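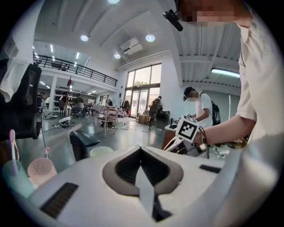 Traltgate, from the kerb up

The city has posted the concept drawings for Traltgate, which is the name it gives to the four blocks between the rail underpass and the old creamery. I read the package over two evenings and walked the corridor three times, once at 7 a.m., once at midday and once after dark. These are my notes. They are long and mostly concern drainage and kerb geometry, so readers who want an opinion on the public art can stop now.

I live two streets over and use Traltgate most days on foot or by bicycle. I trained in civil drafting and no longer work in it. I have no connection with Sirel, the consultant that prepared the drawings, or with Budus, which operates the parking structure at the north end.

What is proposed

The existing section is a 20-metre right-of-way with two travel lanes, parallel parking on both sides, and sidewalks that vary in width depending on which decade the adjoining building went up. The proposal keeps the two travel lanes, narrows them, removes parking from the east side and gives the recovered width to a raised cycle track and a furnishing zone. The furnishing zone holds trees, benches, bike racks, hydrants, light standards and the waste bins. On the west side, parking stays in short bays separated by kerb extensions.

There are 16 new street trees on the east side. The plan sheet shows them evenly spaced, and the utility sheet shows why that will not happen. The gas main runs under the proposed furnishing zone for the whole of the second block, and the hydro duct bank crosses it diagonally near the laneway. Neither sheet refers to the other. My guess is that the second block loses most of its trees at detailed design and that they reappear in planters, which is the usual outcome. Planters dry out in August and get hit by sidewalk plows in January.

If the city wants trees in that block it should shift the furnishing zone to the west side there and accept a less tidy plan. The west side is clear apart from an abandoned water service. Tidy plans are overvalued at concept stage. They look good on the board at the library and then get taken apart one conflict at a time.

Soil volume

The planting detail calls for soil cells beneath the cycle track. I agree with this. It is the single most expensive line in the furnishing zone and it is also the line that decides whether there will be shade on this street in my lifetime. The current trees on Traltgate sit in square pits with steel grates and have not visibly grown since I moved here.

The detail does not show an overflow from the cells to the storm sewer. It shows an inlet from the catch basin and a perforated distribution pipe, and then nothing. The soil here is heavy clay below the fill. Without an underdrain the cells will hold water through the spring and the roots will rot. This may be an omission on a concept sheet and nothing more, but it belongs on the list of things to confirm.
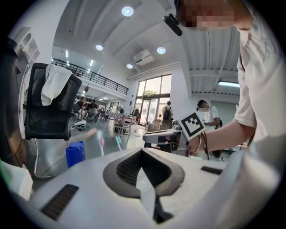
The other item for that list is who maintains the inlets. Each one has a small sump with a screen, and a screen on a commercial street fills with cigarette ends and leaf litter inside a season. The parks department looks after trees and the roads department looks after catch basins. An inlet that feeds a tree from a catch basin belongs to both of them on paper, so I would like to see a name against it in the maintenance schedule before anything is tendered.

Grades

Walking the corridor with a two-foot level and a notebook gives a rough idea of the cross slope. The east sidewalk falls toward the road at more than 2 per cent along most of the first block, and noticeably more in front of the former bank, where someone has feathered asphalt against the step to make an entrance accessible. The proposal sets a uniform 2 per cent from building face to kerb. I would be glad to have it. I do not see how it is reached at the bank without lowering the sidewalk against the foundation, or at the Mladenović building, where the door sills are all at different elevations.

The Mladenović building is the brick one with the arched windows, at the midpoint of the third block. It has five storefronts stepped down the hill. Two have a single riser at the door, one has a ramp that projects into the sidewalk, and the remaining two are flush. A continuous grade along that frontage will fix some of the doors and make others worse. The drawings deal with this by not showing the doors.

The standard answer is a split sidewalk: an upper strip graded to suit the buildings, a lower strip graded to suit the road, and a step or a short planted bank between them. I dislike it. It collects ice, it confuses people with low vision, and it eats width. The better answer is to raise the road. If the centreline came up by the height of one kerb through the third block, most of the sill problem would go away and the crossing at the laneway could be built as a raised table at very little added cost. It does mean reconstructing the road base, which the budget note says is excluded. But the same note has the watermain being replaced in the same block, so the base is coming out anyway.

Kerbs

The cycle track is shown at an intermediate height, below the sidewalk and above the road, with a bevelled kerb on the sidewalk side. Bevelled is the right choice. A pedal will not catch on it and a cyclist who drifts can recover. The drawings give a vertical face on the road side, also correct.

At the intersections the track ramps down to road level and becomes green paint. I would rather see it carried across at height, at least at the two minor streets, where turning volumes are low and drivers currently take the corner at whatever speed they arrived with. The corner radii shown are tighter than the present ones. They are still generous, and the turning template on the sheet is for a full-length transit bus, although no bus route turns there. A garbage truck is the correct design vehicle for those corners.

Kerb extensions on the west side are fine as drawn, with one exception. The extension nearest the underpass sits on the low point of the road. Water now reaches a catch basin in the gutter. With the extension built, the gutter moves out and the catch basin has to move with it, and the sheet still shows it in the old position, in the middle of what will be a planting bed. 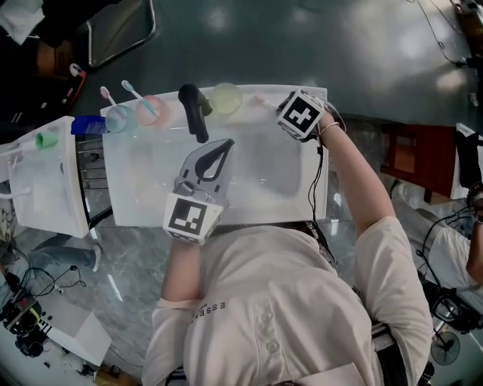 Loading and the north end

Budus has an exit lane from its parking structure onto the fourth block. Anyone who has walked there at 5 p.m. knows how it works: cars come up the ramp, stop across the sidewalk to see past the parked vehicles, and stay there until there is a gap. Removing the east-side parking improves the sightline. Adding a two-way cycle track directly in front of the exit puts a second stream of traffic in the spot where the cars now wait.

The drawing shows a stop bar behind the sidewalk. A driver at that bar is still between two concrete walls and cannot see either direction. Setting the sidewalk and track at a constant height through the exit, with a steep ramp on the road side only, would slow the exit movement and make it plain who is crossing whose path. Convex mirrors would help a little. The proper fix is to cut back the south wall, and that wall is on private land.

Loading gets one bay per block on the west side. The restaurants are nearly all on the east. Deliveries will therefore be made from the cycle track, on a hand cart if we are lucky and with the whole truck if we are not. I would trade one of the benches on each block for a recessed loading bay on the east side, with the track bent behind it.

Lighting

Light standards are specified on both sides at roadway height, with no pedestrian-scale fixtures. The east sidewalk will be under a tree canopy if the soil cells do their job, so the roadway fixtures will be lighting the tops of the leaves. The fix is a second, lower arm on the sidewalk side of each pole. The conduit is the same and so is the foundation. It should go in at the start, even if the arms are bought later.

The underpass is outside the project limit by a few metres and is the darkest part of the walk — two fixtures, one of them out on the night I went through. Moving the limit line to include it would be the cheapest improvement in the whole package.

Comments are open until the end of October. The form allows 4 attachments. I have sent in the utility conflict, the missing overflow, the catch basin at the underpass and a sketch of the raised third block, and will post the reply if there is one.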